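Clirex Help Desk
Home | Tickets | Parts | Manuals | Sign in

2,149 views
25 comments

Ticket: Washer walks forward during final spin, stops with code 141
Status: Closed
Opened by: Malsha Fakir, Herath Apartments, laundry room
Assigned to: Trí Lương, Clirex field support
Product: Prorix front-load washer, second position from the door
Opened: 15 May 2019

Reported problem

The washer moves toward the room during the last spin of a normal load. It travels far enough to pull the drain hose tight. On two loads it stopped before the end of the spin and showed code 141. Power was switched off at the wall and back on, and the code cleared. The next load gave the same result. The other three washers in the row are the same model and do not move.

The machine was pulled out for floor repair before the fault began. It was pushed back by the flooring contractor. It was not leveled afterward as far as the office knows.

Initial response (Trí Lương)

Code 141 on this model is an out-of-balance stop. The control tries to spread the load, fails, and ends the cycle. It can come from the load itself, from a foot that is not carrying weight, from a worn shock absorber, or from shipping bolts left in place. Shipping bolts can be ruled out on a machine that has already been in service.

Please do the following with the drum empty and reply with results:

1. Press down on each top corner in turn. Report any corner that drops.
2. Put a level on the top, side to side and then front to back.
3. Run spin only with nothing in the drum. Report whether the cabinet moves.
4. Open the door and push the drum down by hand, then let go. Report how many times it bounces.

Customer reply (Malsha Fakir)

1. Front left corner drops. The others do not.
2. Side to side is good. Front to back the bubble is off by half its width, high at the rear.
3. It moves with the drum empty, less than with a load.
4. It comes up once and stops.

Assessment

One bounce is normal. The shocks are holding and should not be replaced at this stage. A corner that drops under hand pressure means the foot at that corner is short or is missing its pad. The rear being high is a separate error, probably from the floor repair, and should be corrected at the same time.

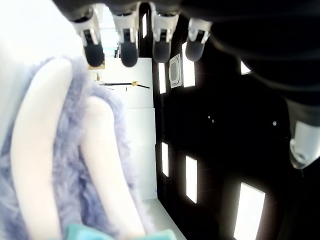
Leveling on this model is done at all four feet. The rear feet are not self-adjusting, although an older revision of the manual says they are. Each foot is a threaded stud with a rubber pad at the bottom and a lock nut at the top. Turn the foot counterclockwise, seen from below, to lengthen it. Before setting the machine back down, compare the pads by eye. The black rubbery tips in the picture sit at roughly the same height, and that is the starting point to aim for on a flat floor. Fine adjustment comes after, with the weight on the feet. If one pad is clearly higher than the rest at this point, bring it down before doing anything else. Do not tighten any lock nut yet.

Tip the machine back only with a second person holding it. Disconnect power and close both water valves first. Leave enough slack in the fill hoses. The concrete block behind the drum is heavy and will shift the balance of the cabinet suddenly as it passes the midpoint.

Customer reply (Malsha Fakir)

Done with the building engineer. The front left foot had no pad, only the bare stud. The pad was on the floor under the machine, split along one side. The lock nuts on both rear feet were loose. All four feet brought to the same length by eye. A pad is needed. The floor under the machine is new vinyl over the old concrete, and there is a mark in it where the stud sat.

Parts note

Replacement pads are sold as a set of four under the Prorix foot kit. Single pads are not stocked. Replace all four. An old pad is compressed and a new one is not, so mixing them puts the machine out of level again after a few weeks of use. Histham Supply had the kit on the shelf when checked. Order was placed by the customer against the building account.

Do not use furniture cups, folded cardboard, or adhesive felt under the feet as a temporary measure. Felt in particular slides on vinyl. Leave the machine out of service until the kit arrives.

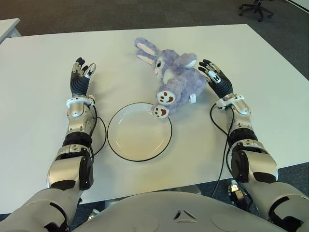 White table, two arms extended over the top.

Fitting the kit

Clean the studs with a dry rag. Do not grease them. Press each pad on until it seats against the shoulder, then twist it by hand. It should turn with some effort and should not come off. Wipe the floor under the machine with plain water and let it dry fully. Detergent film under the pads is a common cause of walking and is easily missed in a shared laundry room, where powder gets swept under the cabinets.

Set the machine in place and level it in this order:

- Front left and front right, until the side to side reading is centered.
- Rear left and rear right, until the front to back reading is centered.
- Press each top corner again. Correct any corner that drops, a quarter turn at a time.
- Hold each foot with one wrench and run the lock nut up tight against the cabinet with another.

Check the level again after the lock nuts are tight. The last nut often pulls its foot a little. Leave a gap between this cabinet and the ones on either side. Two washers touching will pass vibration to each other, and the wrong one may get reported.

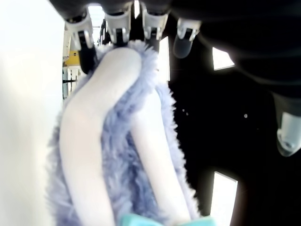 Test results

Customer fitted the kit and leveled as above. Results as reported:

Empty, spin only: no movement.
Mixed load, normal cycle: no movement, completed.
Bath mats only, normal cycle: heavy vibration at the start of spin, load redistributed twice, completed.
Single comforter: stopped with code 141 on the first attempt, completed on the second after the load was turned over by hand.

The comforter result is not a fault. One large item cannot be spread around the drum. The control stopped the spin as it should. A notice for residents was suggested, asking them to add two or three towels to any single heavy item.

Follow-up (Malsha Fakir, September)

Machine has not moved from its tape marks. Lock nuts checked and tight. Code 141 has come up on comforters only. The washer nearest the door has now started to rattle on spin. It has its original pads.

Response (Trí Lương)

Please open a new ticket for the washer nearest the door so the part can be tracked to the right serial number. Check the pads first. If one is split, order the same kit. If all four are sound and the lock nuts are tight, check the screws on the top panel, which work loose on this model and sound much worse than they are.

Closing this ticket. Cause: missing pad at front left foot, loose rear lock nuts. Fix: foot kit installed, machine leveled, nuts tightened.

Share 100

Contact Clirex Support | Copyright Clirex | Back to top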